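Wool dryer balls vs. softener sheets, let's hear it
Laundry & Fabric Care > General talk

pinfeather70
OK I am a full convert and I need to tell somebody! I switched to wool dryer balls in April and my towels have never been this fluffy. I bought the Niren ones (the plain gray set) and they go in with everything now, sheets, jeans, the dog's blankets. Who else is using them? And how many do you throw in?

sudsy_in_ohio
Yay, welcome! I use 2 for a small load and whatever I can find under the bed for a big one, haha. Mine are the Drudura felted kind. They pill a little but they keep going.

old_crank_knob
I'll be the grump. I tried them for a whole winter and my fleece still came out crackling. Sheets win on static, period. For towels I agree with you, sheets leave that coating and the towel just pushes water around.

pinfeather70
Fair point on fleece! Have you tried taking it out while it's a tiny bit damp? That fixed most of mine.

old_crank_knob
Yes. Still crackled.

marblesoap
Coming from the shared laundry side of things, I love this topic. Two from our dryers:
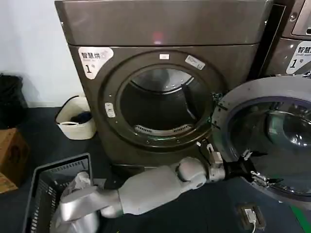
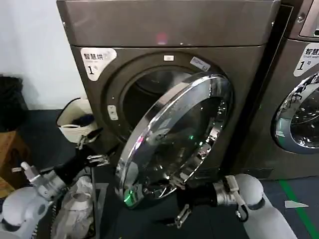 Tenant Laundry Club, Moser House

I bring my own wool balls down in a mesh bag and count them back in, and I have still managed to lose one inside a duvet cover for a week. Button your duvet covers first, people! I also dry towels separately from shirts now and it makes a bigger difference than any ball or sheet I ever bought.

sudsy_in_ohio
YES to separating towels. And shake them out before they go in! My grandmother snapped every towel twice and hers were like clouds.

lintwhistle
Has anybody tried the Drimier spiky plastic ones? A pack was on the clearance shelf Wednesday and I almost grabbed it.

old_crank_knob
Loud. Like a shoe in there. Pass.

pinfeather70
I kind of liked the plastic ones for pillows, they really beat the clumps out. But wool is so much quieter, and you can put a few drops of lavender oil on it.

marblesoap
Please go easy on the oil, it can spot a light shirt and I wouldn't want it near heat. I'd skip it. A sachet in the drawer smells nicer anyway and lasts way longer.

pinfeather70
Ooh, sachets. OK, I'm making some this weekend. How much lavender per bag?

marblesoap
I fill mine halfway and tie them with yarn. Squeeze them now and then to wake them up!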